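Search the archive: enter keyword... Go

Gurwood Neighbors list
Re: Re: carpet in the back room — keep or pull?
From: Lorena Sosa
Date: 20 Sep 2026
Print this message | E-mail this message

Hi Setsuko and everybody,

Setsuko Imai wrote:
> We finally have the Katayama house keys and I'm stuck on the back
> room. My sister says rip the carpet out. I kind of like it! Did
> anyone here keep theirs, and what did you clean it with? Also is
> renting a machine worth it or should I just call somebody?

I kept mine, so I'm clearly on your side and not your sister's. It's a gray-blue, and when we moved in I was dead set on getting rid of it (I'd even priced the floor underneath with the Stomberg people, and that cured me pretty fast). Then I lived with it through one February and changed my mind. Bare feet at six in the morning, you know?

What I did was vacuum it twice, once in each direction, going slow. I mean really slow, slower than you think you need to. Then I went along the baseboards with the skinny attachment, where most of the grit was hiding. After that I rented the Ulton for a day — 30 dollars plus the soap — and did the whole room in one afternoon.
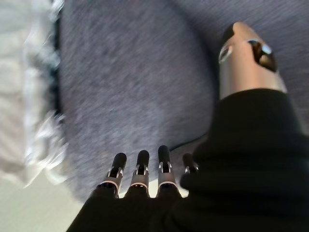 Go easy on the soap, though. I used the full cap the first time and the carpet felt crunchy for a week, so I had to go back over it with plain water. Half a cap is plenty! And open the windows and leave a fan going overnight before you drag anything heavy back in. I put my bookcase back too early and got two brown marks from the feet, and they're still there (under the bookcase, luckily).

For little spots I just use dish soap and warm water on a white rag and dab at it. Don't scrub, it gets fuzzy. My neighbor swears by club soda but I never saw it do anything.

If you do decide to pull it, save a piece from the closet for patching the other rooms, if it's the same stuff all through. And lift a corner first to see what's under there. Mine was old green tile, so, no thank you.

You can borrow my fan if you want, it's in the garage. Does your back room get the afternoon sun? Mine faded some by the window and I'd hang a curtain early if I had it to do over.

Lorena

Contact the list owner | © Gurwood Neighbors | Back to top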